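October 17, 2023
Mezzanine, blue table. Notebook is mine (Oliwia), anyone can add in margins, pls initial.

Carrying on from the September page. Short version: we still have to decide what lives on the blue table and what goes back in the store. Montserrat wants it settled before the Wister people come up for the open day. Fine. So today = table day.

Light first. Good up here until mid afternoon, all from the upper windows across the void plus whatever comes in at the entrance doors downstairs. Plants at the railing end get the most of it. Yolanda says the succulent can take any amount, the leafy one can't, it sulked for a week when it was on the sill in the Kovura room. Leave the leafy one nearer the middle and turn it every few days. I'll forget, so someone put it on the board.

Watering: leafy one when top of soil is dry to first knuckle. Succulent much less, every third time at most. White pots have no saucers yet. Need saucers, the blue top marks. There's already one ring on it from before and I can't get it out, tried the soft cloth + dish soap, tried baking soda paste, no. Do NOT use the green scourer, it takes the matte off and leaves a shiny patch, ask Purificación how we know.

Basket. This is the wicker one, Estíbaliz bought it from Nilsuwan, order ref 303 if we want another the same. Going to be used for loose stuff on the table (pens, tape, labels, the little scissors). My worries:
- weave is open enough that pens may go through the base. Line it. Felt offcut from the Jesitz box would do, cut oversize and tuck up the sides
- wicker scratches if dragged. Lift it, dont slide
- keep it away from wherever we water. Wet wicker goes dark and then it smells

Tried it in a few spots by the plants.
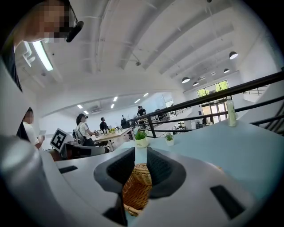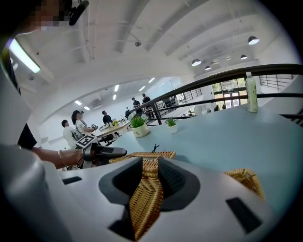 Basket and both plants at the blue table, bottle at the side.

Notes from the spots, in no order:

Near the plants it's handsome but the leafy one will drop bits straight in it. Would need picking out every day. Yolanda likes it there, I don't. She's outvoted unless Montserrat changes her mind again.

Front edge: easy to reach, also easy to knock off with a sleeve or a bag strap. No.

Railing end: NO. Anything that rolls off there goes through the bars and down to the lower floor. Lightweight things only at that end, and nothing small. Same for drinks, which brings me to

Drinks. Keep them on the far side with the cap ON. I know it's everyones table. But the label sheets are paper and we lost most of a pack in September to one spilled tea. The pack of 2,000, the good ones. Down to 961 by Estíbaliz's tally so we're not reordering yet but it was annoying.

Decision, for now: plants stay as a pair, leafy one inboard, succulent beside it. Basket on the short end by the wall, lined. Drinks far side. Middle of the table kept clear for laying things out, and cleared down again at end of day by whoever used it last.

Cleaning, same as before:
dry cloth first for crumbs and soil
damp cloth, tiny bit of soap
dry again right away or it streaks
basket gets a soft brush (the old paintbrush in drawer 17 is good), never the sink

Side note, the sound up here. With that high ceiling everything carries, and you can hear people at the doors downstairs as if they were next to you. Other way round too. So keep the gossip in the kitchen. Montserrat is asking again if we could hang something soft along the wall. I said get a price. Parked.

To do
saucers x2, white if they have them (Yolanda)
felt liner for basket, measure the base first (me)
find out what that ring is and if the top can be refinished, or we just put a plant on it (Purificación)
plant rota on board
label on the basket saying what goes in, otherwise it'll be full of receipts and hair ties by the end of the week like the last one

Later, added: cut the felt. Too small, measured the rim and then took off too much for the taper, stupid. Second piece fits ok, corners lift a bit, might need a stitch or a dab of glue underneath. Leaving it overnight with the heavy stapler in it to flaten.

Margin, E.C.: vote for the ring going under the leafy plant. Cheapest fix.
Margin, P.A.: agreed but saucer first or you'll have two rings.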